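The grippers have a budget line!

I've been wanting to type that since October, when Malsha Kanagaratnam forwarded me the approval with nothing in the body except a row of exclamation marks. We asked for 3,000 and got 2,000, so this post is mostly me thinking out loud about where the money goes (and a bit of gloating, sorry).

For anyone new to the blog, we collect hand-held gripper demos of small desk jobs at the Metgate space. Pick up, turn, put down, tidy, repeat. Up to now we've had one pair of grippers between all of us, with a booking sheet that fills up by Monday lunch. 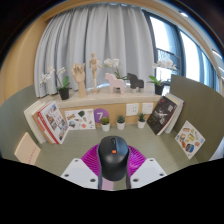
Pads are where I want to start, as they're the bit I'd never have thought to cost. You see a gripper on a supplier's page and there's one price, and you forget the soft parts are consumables. I like the ribbed magenta ones a lot, and a black mouse is a good thing to judge them on, with that rounded shell and hardly a flat spot for the fingers to meet. So spare pads go in the plan from day one, and I've put them on their own line so they don't get swallowed by "misc" the way the cables did last year.

Then the grippers themselves. Suletti quoted 496 each and Dewan came in at 432, both before freight. Two from Dewan is 864, and that leaves room for the pads, freight and a proper case. I was all set to go with Suletti on looks alone, but Szymon Wilczyńska sat me down with both parts lists and the Dewan one uses the same screws we already have a drawer full of. Sold.

Freight is the part I'm still guessing at. Trundosthorpe is a fair way from anybody's warehouse and the last parcel took its sweet time, so I've allowed about double what the website says.

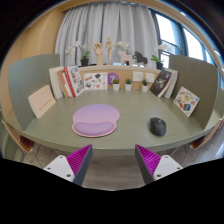 The other thing I'd love to squeeze in is a second desk setup. Furniture is cheap next to hardware, and a new layout gives us so much more variety for the money – different table shape, different colours, different clutter. My favourite way to spend a Saturday is the op shop anyway, so the props budget can be tiny. Malsha reckons I should be kept away from the ornaments. She may have a point.

Not buying this round: a new laptop (the old one copes), fancy lighting, or the wheeled cart I keep organising my life around in my head. The cart goes on next year's list, right at the top.

Orders go in once I've had a freight figure in writing. If you've bought replacement pads in bulk and have thoughts on how many to keep on the shelf, please leave a comment – I'm really keen to hear how other small groups handle it.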